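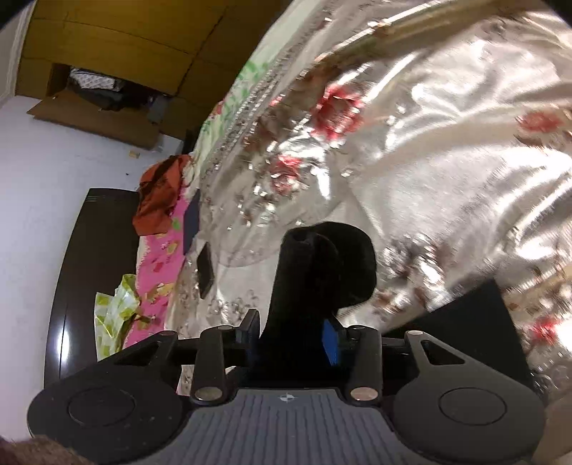

外野の奥まで飛んだ打球は、最後まで見えるところで追いたい、とマリツァ・ベドヤは話しています。三塁側の上段に座ると左中間の一番深いところが柱に隠れてしまい、打者が二塁を回ってからようやく何が起きたか分かる、ということが昨年も何度かあったそうです。

報道関係各位
2001年7月1日
ウンダルド野球リーグ事務局

ノルノモラ球場の改修と秋季大会「バラサ杯」開催について

ウンダルド野球リーグは、本拠地として使用しているノルノモラ球場の改修工事を行い、工事の終了後、10月に秋季大会「バラサ杯」を同球場で開催します。改修の対象は外野フェンス、左翼側の観客席、スコアボード、ブルペンです。大会にはリーグ所属の六チームに加え、近隣地区から招待する二チームが参加します。あわせて、大会期間中に適用する競技規定の一部を改めますので、内容を以下のとおりお知らせします。

1.改修の経緯

ノルノモラ球場は、もともと軟式野球と陸上競技の兼用グラウンドとして造られた施設です。リーグが硬式の公式戦で使うようになってから、外野フェンスの高さとクッションの傷みについて、選手と審判員の双方から指摘を受けてきました。左翼線ぎわのフェンスには材質の異なる部分が二か所あり、打球が当たる場所によって跳ね返り方が大きく変わります。昨季の準決勝では、同じ回に続けて左翼フェンスを直撃した二本の打球が、一本は二塁打、もう一本は外野手の頭を越えて内野近くまで戻り、単打となりました。

リーグではこの試合の後、各チームの監督と審判部から聞き取りを行い、観客の皆様にもアンケートをお願いしました。回答は304件ありました。要望が最も多かったのは左翼側の見通しで、次がスコアボードの文字の大きさ、その次が売店の行列です。売店については今回の工事に含まれませんが、営業時間の見直しを先に始めています。

工事の計画は球場の管理者と協議のうえで決定しました。夏の公式戦の日程はすでに発表したとおりで、変更はありません。着工は公式戦の最終日の翌日です。その間、グラウンドの一般貸し出しは休止します。すでに予約をいただいている団体には、球場の窓口から個別に連絡を差し上げています。

2.改修の内容

外野フェンス
左翼ポールから右翼ポールまで、全面のクッションを同一の材質に張り替えます。施工はザルコレロが担当します。高さは左翼、中堅、右翼とも同じになり、これまで左翼側だけ一段低くなっていた部分はなくなります。フェンス上部の金網は撤去し、代わりに上端に黄色い線を引きます。打球が線より上に当たった場合と、線を越えて跳ね返った場合の扱いは、後述の球場規則で定めます。

フェンスの位置そのものは動かしません。本塁打が出にくいとの意見もありましたが、監督会議で諮ったところ、現在の広さを残したいというチームが多数でした。外野の広さを前提に守備の良い選手を揃えているチームもあり、当面は現状のままとします。

左翼側観客席
三塁側上段の視界をさえぎっていた柱二本を撤去し、照明の配線を後方の新しい支柱に移します。傾斜の緩かった前方の席は床を上げて作り直します。工事後の収容人員は、固定席2,525席と外野芝生席を合わせて2,849人となります。車いすでご利用いただける区画は一塁側と三塁側の両方に設け、入口からの通路に段差がないようにします。

スコアボード
得点表示の数字を大きくし、打順と守備位置の表示を両チーム同時に出せるようにします。これまでは攻撃側の打順しか表示できず、守備の交代があっても観客席から確認できませんでした。表示の切り替えは放送室で行います。選手交代の放送が終わるまで試合を再開しないという従来の手順は変わりません。

ブルペン
現在は一塁側、三塁側ともファウルグラウンドにありますが、両方を外野フェンスの外側に移します。捕手が背を向けて打球を受ける危険があるとして、審判部から移設の要望が出ていました。新しいブルペンはフェンスの扉からグラウンドに出入りする造りで、扉は投手交代のとき以外は閉めておきます。

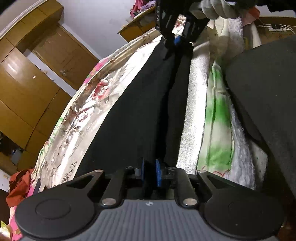 青いパッドの付いた黒いグリッパーの先端と、暗い色の細長い物

3.バラサ杯の概要

バラサ杯は、公式戦を終えたチームが同じ条件で競う勝ち抜き方式の大会です。これまで秋には各チームが個別に練習試合を組んでいましたが、日程が重なって審判員が足りなくなることが続き、昨年の秋は三試合が中止になりました。試合をまとめて一つの球場で行えば審判員の割り当てがしやすく、観客の皆様にも日程が分かりやすくなると考え、大会の形をとることにしました。

大会名 バラサ杯
時期 10月(日程は組み合わせ抽選の後に発表)
会場 ノルノモラ球場
主催 ウンダルド野球リーグ
参加 リーグ所属六チーム、招待二チーム
方式 勝ち抜き戦、三位決定戦あり
試合 九回制、延長は十二回まで

組み合わせは抽選で決めます。公式戦の上位二チームは別々の山に入れ、残るチームの位置はすべて抽選とします。招待チーム同士が初戦で当たることのないようにしてほしいとの申し入れがありましたので、抽選の順番で調整します。

一日に行う試合は二試合までとし、第一試合の開始が遅れても第二試合の開始を早めることはありません。雨天の場合は順延とします。五回を終了していれば試合は成立し、それより前に中断して再開できないときは、翌日に中断した場面から続けます。続行試合では、中断前に退いた選手は再び出場できません。中断時の走者、カウント、打順は公式記録員の記録に従います。

登録できる選手は一チーム二十五人までです。公式戦の登録選手のほか、大会前に新たに加わった選手も三人まで認めます。ただし、今季に別のリーグ所属チームで公式戦に出場した選手は登録できません。監督とコーチは合わせて四人までベンチに入ることができます。

4.競技規定の変更

バラサ杯では、次の規定を試験的に適用します。大会後に各チームと審判部の意見をまとめ、来季の公式戦に取り入れるかどうかを監督会議で決めます。

(1)打球がフェンス上部にかかった場合
黄色い線より上に直接当たった打球は本塁打とします。線より下に当たった打球は、その後にフェンスを越えて外に出た場合は二塁打、グラウンドに戻った場合はそのまま試合を続けます。野手がいったん触れた打球が、地面に落ちずにフェンスを越えたときは、本塁打とします。

(2)外野の審判員
準決勝、三位決定戦、決勝では、左翼線と右翼線に審判員を一人ずつ加え、六人制で行います。それ以外の試合は従来どおり四人制です。外野の審判員は、打球がポールの内外どちらを通ったか、フェンスに当たった位置、野手の捕球の有無について判定します。走者の進塁に関する判断は、近くの塁審が行います。

(3)監督の抗議
判定について審判員に説明を求めることができるのは監督一人とします。コーチが同行することはできません。説明を受ける時間に上限は設けませんが、球審が打ち切りを告げた後も続けた場合は遅延行為とみなします。規則の適用に誤りがあるとして正式に提訴するときは、次の投球の前に球審に申し出てください。

(4)投手交代と準備投球
回の途中で登板する投手の準備投球は八球以内とします。ブルペンが外野の外側に移るため、球審が交代を認めた時点で扉を開け、投手がマウンドに着いてから準備投球を始めます。負傷による急な交代の場合は、球審が必要と認めた球数を投げることができます。

(5)観客による妨害
観客がフェンスから身を乗り出して打球や野手に触れたときは、その時点でボールデッドとし、妨害がなければどうなっていたかを審判員が判断して打者と走者の位置を決めます。野手がグラウンド側で捕球できたと判断すれば打者はアウトです。野手が観客席側に手を伸ばして捕ろうとした場合は、観客が触れても妨害とはなりません。

(5)については公式戦の規定にも同じ趣旨の条文がありますが、文言が分かりにくいとの指摘があったため、書き改めました。外野芝生席の最前列には、打球に手を出さないよう求める掲示を出します。

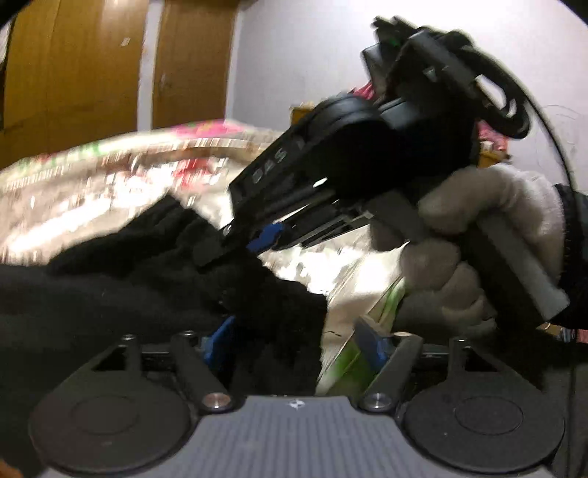

線の上か下かで揉めるくらいなら、初めからフェンスの形をはっきりさせてもらったほうがありがたい、という声がチーム側から寄せられています。これまでのフェンスは上端に金網が付いていて、金網に当たった打球をどう扱うかは試合前の打ち合わせのたびに確認し直していたため、新しい規則は投手にも外野手にも覚えやすいとのことでした。

一方で、外野手がフェンス際で跳び上がる場面が増えるのではないかと心配する意見もあります。クッションの厚みについては、張り替えの前に試験用の一枚を左中間に取り付け、各チームの外野手に実際に当たってもらって確認します。日程は各チームに別途連絡します。フェンスの手前の土の部分は幅を少し広げ、芝との境目の段をなくします。

5.入場料と販売方法

バラサ杯の入場料は次のとおりです。

内野指定席 一日券 2,000円
外野芝生席 一日券 内野指定席の半額
小学生以下 外野芝生席は無料、内野指定席は半額

一日券で、その日に行われる二試合を両方ご覧いただけます。再入場の際は、出口で半券に印を受けてください。印のない半券では再入場できません。

前売りは組み合わせ抽選の翌日から、球場窓口とリーグ事務局で受け付けます。電話での予約は受け付けません。公式戦の年間席をお持ちの方には、前売りの開始前に同じ席をお求めいただける期間を設けます。ただし三塁側上段は工事で席番号が変わりますので、該当する方には新しい座席図を郵送し、希望の席を伺います。座席図が届かない場合はお手数ですが事務局までお問い合わせください。

順延の場合、一日券は順延日にそのままお使いいただけます。払い戻しを希望される方は、球場窓口に未使用の券をお持ちください。払い戻しの期間は大会終了後二週間です。試合が途中で中断し翌日に続行となったときは、中断した日の半券で続行試合をご覧いただけます。

6.報道関係の皆様へ

大会期間中の取材を希望される場合は、前日までに事務局へお申し込みください。記者席は本塁後方の二階に設けます。席に限りがありますので、一社につき二人までとさせていただきます。写真撮影は一塁側と三塁側の指定区画からお願いします。ブルペンの移設により、これまで三塁側のブルペン脇にあった撮影場所は使えなくなります。外野側からの撮影を希望される社は、申し込みの際にその旨をお書き添えください。

試合前の練習中は、監督の了解があればベンチ前で取材ができます。第一試合の開始三十分前にはグラウンドから出ていただきます。試合後の取材はベンチ裏の通路で行い、敗れたチームを先とします。審判員への個別の取材はご遠慮ください。判定について確認したい点がある場合は、試合後に記者席で審判部の担当者がお答えします。

記録は各試合の終了後に記者席で配付します。イニングごとの得点、打撃成績、投手成績のほか、今回から守備交代の一覧を加えます。ファクシミリでの送付を希望される社は、番号を事務局までお知らせください。

工事の様子については、フェンスの張り替えが終わった段階で一度、見学の機会を設けます。安全のためヘルメットを着用していただきますが、事務局で用意します。

7.今後の予定

夏の公式戦最終日の翌日 着工、一般貸し出しの休止
試験用クッションの取り付けと確認
フェンスの張り替え終了後、報道関係者向け見学
監督会議、選手登録の締め切り
組み合わせ抽選、日程の発表
抽選の翌日 前売り開始
10月 バラサ杯開幕

工事が天候の影響で遅れた場合は、観客席、フェンス、ブルペンの順に優先して進めます。スコアボードの表示部分が開幕に間に合わないときは、従来の表示板を仮に設置して大会を行います。変更が生じた際は、その都度お知らせします。

ご観戦の際の駐車場は、工事用車両の置き場を確保するため、開幕後も北側の一部が使えません。決勝の日は混雑が予想されますので、バスのご利用をお願いします。バス停から球場正面までの道順は、前売り券の裏面に印刷します。

お問い合わせ
ウンダルド野球リーグ事務局
ノルノモラ球場 正面入口横
受付時間 午前十時から午後五時まで(試合のある日は試合終了まで)
取材の申し込みは「バラサ杯取材係」宛てに、社名、人数、撮影の有無を記してお送りください。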